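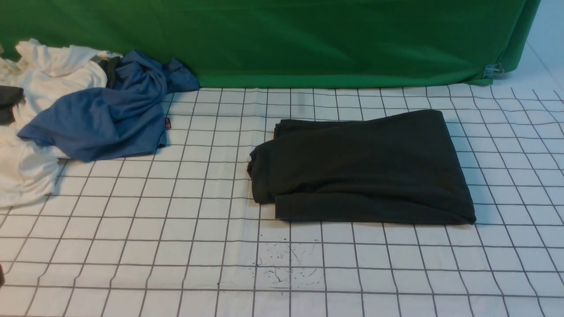
Tips for teaching a folding arm by hand

I've been showing our arm how to fold laundry for two winters now, and most of what I know I learned by doing it badly first. So this is my running list - add what you like, skip what you don't!

Start with a pile, the way laundry really comes out of the basket. My first demos all began with a shirt laid out flat and square, and then the arm had no idea what to do with a rumpled one. Now I drop everything at one side and pull from there, one piece at a time, and put the folded one well away from the rest.

Dark knits are harder than they look. The camera loses the edge where one layer sits on another, so turn the lights up before you touch the thing, and go slowly on the second fold.

A sheet with a printed grid is great for checking whether your folds are drifting (mine drift left when I get tired). Pull out the ripples before each run. Stains I leave alone, as long as they stay in the same spot all session.

Binder clips hold a backdrop better than tape. I was a tape person until November, when mine came down in the middle of run 172 and I had to throw out the whole evening.

If you drive by remote, like I do with the Grevach handles, rest your elbows on something. Ulises Pereyra taught me that one and my shoulders thank him. And let go of the cloth completely before you back away, or you'll drag the fold open again.
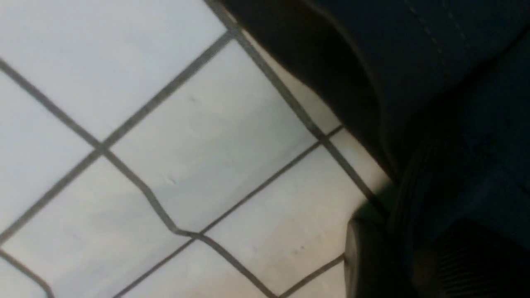 Page last changed: 2020-04-10

Watch your wrist view when you swing away between pieces. Move fast and the floor smears, grout lines and all, and those bits aren't much good for learning from. I count to 3 after every swing and then start the next grab.

Keep bad takes in their own folder. I had some 200 good ones by the time I quit deleting the bad ones, and I wish I had them back - a dropped sleeve that you pick up again is a pretty useful thing to show.

Next I want to try socks with the soft Junard fingertips. If you've done pairs by remote, write and tell me how you keep hold of the first one while you go for the second.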